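# How Does a Robot Know Where the Banana Is?

Grab a banana. Easy, right? Your eyes found it, your brain made a plan, and your hand went and got it, all before you finished reading this sentence!

A robot has to do all of that too, but it uses software. Software is the set of instructions that runs on a computer, and a robot arm with no software is just a very heavy coat rack.

## Step one: looking

To a computer, a photo starts out as a giant grid of tiny colored squares called **pixels**. Each pixel is really just a few numbers. The computer has no idea what any of them mean! 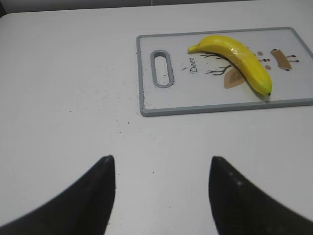
So the software hunts for patterns. A patch of yellow pixels with a long curved edge might be a banana. A program named Zedar does this job, and it learned by practicing on 1000 pictures of fruit. Gholamreza Hosseinzadeh, who helped write it, says the early versions called every yellow thing a banana, even a rain boot.

Drawings are tricky too. If there's a cartoon deer printed on a cutting board, you know right away that it's flat ink and the banana is real. Zedar has to work that out from clues like shadows and shine.

## Step two: using more than one view

Try closing one eye and touching the tips of two pencils together. It's harder! One view can fool you about how far away things are.

Robots can get extra help from extra cameras. A camera near the gripper (that's the robot's hand) sees things close up, and a camera that stays in one spot sees the bigger layout: fruit over here, knife and stand over there.
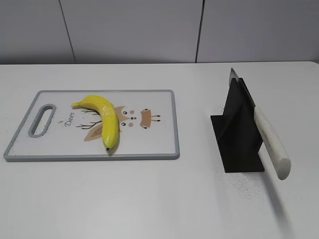 Then the software matches the views together and builds a little map. Where is the board? Where is the banana? What should the arm stay away from?

## Step three: making a plan

Now another program, Ita, takes the map and imagines different paths for the arm. It can try out 50 paths in almost no time, and it throws away any path that bumps into something. Amirhossein Fallahi works on this part, and he loves watching the rejected paths pop up in red on his screen.

While the arm moves, Ita checks the map again 60 times every second. If the banana rolls a little, the plan changes!

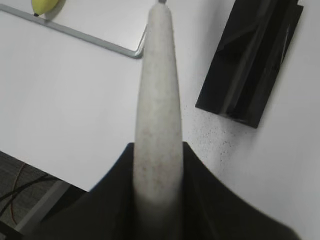 *The gripper up close, with the tip of the banana at the top left.*

## Try it yourself!

You'll need 2 people and a banana. One person is the robot and wears a blindfold. The other is the software and may only say things like "left," "forward," "down," "close," and "stop." Put the banana on a clear table and see how many commands it takes to pick it up. Then swap places and try to do it with fewer!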